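Zunda Open Day: Wrist Camera Set

README

Episodes from the Zunda open day in June, when the doors opened at 2 and visitors could ask the arm to pick things up. It obliged at its own pace.

Contents
41 episodes, 4 tasks, up to 2000 steps each. Wrist view only. The wide camera was pointed at the coffee — those files are left out.

Known issues
Soft toys are overrepresented. Children chose the objects.
Close approaches fill the view with fabric, and depth estimates there are mostly optimism.
Task labels follow what visitors asked for, whatever the arm did next.

Splits
None. Make your own and be kind to the bedroom episodes.

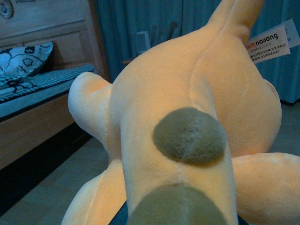 1 min read

Bedroom set, close approach: plush toy from behind, nailong tag showing at the right.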